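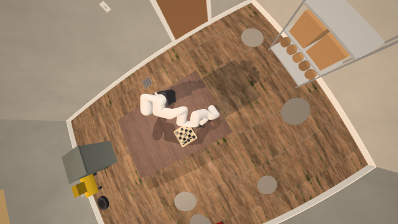

학교 로봇 동아리 지도 3년 차의 푸념 타래. 길어질 것 같으니 관심 없는 분은 뮤트하세요. 2025년 6월 11일 기준으로 적습니다. 학기 끝나면 생각이 또 바뀔지도 몰라서요.

올해 과제는 체스 말 옮기기입니다. 체스를 두는 게 아니에요. 지정된 칸의 말을 집어서 다른 칸에 놓는 것, 그게 전부입니다. 학부모 설명회 때 "그럼 알파고 같은 건가요?" 하는 질문이 나왔는데 아니라고 했더니 표정들이 좀 식더군요. 이해합니다. 저도 처음에 좀 식었으니까.

전 과정을 시뮬레이터에서 합니다. 대회 이름은 Prilunari, 시뮬레이터는 Sestorach. 둘 다 발음을 어떻게 해야 하는지 아직 모르겠고 애들은 그냥 "프리"랑 "세스"라고 부릅니다.

홍보 자료에는 "코딩 경험이 없어도 첫날부터 로봇을 움직인다"고 쓰여 있었습니다. 움직이긴 합니다. 첫날 우리 팀 팔은 자기 받침대 쪽으로 접혀 들어가서 한참 떨었습니다. 관절 각도 단위를 라디안으로 넣어야 하는데 도로 넣은 거죠. 설명서 어디에도 안 나와 있고 예제 파일 주석에만 한 줄 있습니다.

그래도 이건 좋은 실수였다고 봅니다. 한 학생이 그날 저녁에 라디안을 혼자 찾아보고 왔어요. 제가 수업에서 설명했을 때는 졸던 녀석인데.

제가 정말 못마땅한 건 점수 방식입니다. 한 판이 60초고, 말이 목표 칸에 들어가면 성공, 아니면 실패. 끝. 칸 경계에 반쯤 걸쳐도 성공, 깔끔하게 들어 올렸다가 마지막에 살짝 밀려도 실패. 이걸로 뭘 배우라는 건지.

그러다 보니 애들이 제일 먼저 터득한 기술이 "집지 않고 밀기"였습니다. 집게로 말을 툭 쳐서 옆 칸으로 보내는 거예요. 규정집을 두 번 읽었는데 금지 조항이 없습니다. 순위표 위쪽 팀들도 상당수가 이러고 있을 거라고 의심합니다. 증거는 없음.

지난달부터 지금까지 우리 팀이 돌린 시도가 1,818회, 그중 성공이 153회입니다. 밀어서 넣은 것도 포함한 숫자예요. 동아리 소식지에는 "150회 이상 성공!"이라고 나갔습니다. 분모는 어디 갔냐고 물었더니 지면이 부족했다고 합니다. 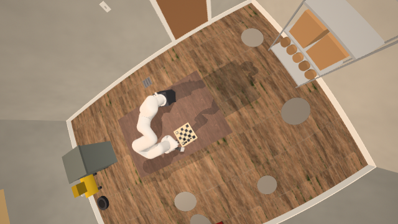 실패 로그를 종류별로 나눠 보니 판 한가운데보다 모서리가 훨씬 안 좋았습니다. 팔이 멀리 뻗을수록 손목 각도에 여유가 없어지거든요. 게다가 우리 설정에서는 체스판이 살짝 돌아가 있어서 칸 좌표를 그냥 더하고 빼는 식으로는 안 맞습니다. 집게가 판 아래쪽 모서리 근처까지 내려와 있는 지금 같은 자세가 딱 그 골치 아픈 구간이고요. 여기서 몇 밀리만 어긋나도 빈 허공을 집습니다.

회전 행렬 얘기를 꺼낼 수밖에 없었습니다. 칠판에 쓰는 순간 두 명이 화장실에 갔습니다. 남은 애들이랑 종이에 체스판을 그려서 실제로 돌려 가며 했는데, 이게 의외로 시뮬레이터보다 잘 먹혔어요. 종이와 가위의 승리.

카메라 인식으로 말 위치를 찾는 팀도 있습니다. 우리도 Correia라는 공개 모듈을 붙여 봤는데 그림자 밑에서 영 못 믿겠더군요. 팔이 움직이면 그림자도 같이 움직이니까 조금 전까지 잘 잡던 걸 놓칩니다. 학생들은 "AI가 알아서 해 줄 줄 알았다"고 했고, 저는 그 말을 회의록에 그대로 적어 두었습니다.

멘토로 붙어 주신 Ewan Skinner 선생님 의견은 저랑 다릅니다. 성공률이 낮은 게 오히려 정상이고, 학생이 로그를 스스로 읽기 시작했으면 이미 본전은 뽑았다는 입장이에요. 반쯤 동의합니다. 나머지 반은, 그럼 굳이 참가비 내고 순위표까지 봐야 하나 싶은 마음.

또 하나. 시뮬레이터에서 되는 게 실물에서도 될 거라는 말은 좀 조심해서 했으면 좋겠습니다. 작년 Zakstead 대회 때 화면에서 완벽하던 코드가 실물 팔에서는 말을 전부 넘어뜨렸어요. 마찰값 하나 때문에. 그때 울었던 학생이 올해 팀장입니다.

그 팀장이 이번에 제안한 게 있습니다. 밀기 금지를 우리끼리 규칙으로 걸고, 연속 30회를 집어서만 옮겨 보자는 것. 순위에는 손해입니다. 투표했더니 한 명 빼고 다 찬성했고 그 한 명은 순위표를 제일 자주 보는 녀석이에요.

결과요? 아직 못 채웠습니다. 제일 길게 간 게 네 번 연속. 다섯 번째에서 말이 집게에 끼어서 안 떨어졌습니다. 집게 여는 명령과 팔 올리는 명령이 거의 동시에 나간 게 원인 같은데, 대기 시간을 넣자는 쪽과 집게 상태를 확인하고 올리자는 쪽이 아직 싸우는 중입니다. 저는 후자 편인데 일부러 말 안 하고 있어요.

본선은 10월입니다. 나갈지 말지는 방학 끝나고 정하기로 했습니다. 혹시 밀기 관련해서 주최 측에 문의해 보신 지도교사 계시면 답변 내용 좀 알려 주세요. 저는 메일 두 통 보냈고 자동 회신만 두 통 받았습니다.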